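I gave up the second bedroom as an office in September and moved my sewing back in. Leonora Galang sold me her old cutting table for 100 dollars, legs included.
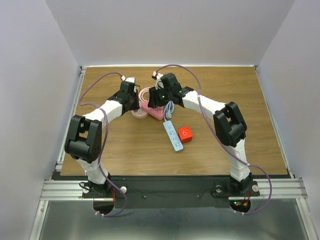 Paint took longer than the sewing table did. I tried 3 samples and disliked all of them by evening. What I want is a pale lavender-gray like the walls there, next to a light brown wood grain. The first coat goes on after I finish the hems for my sister.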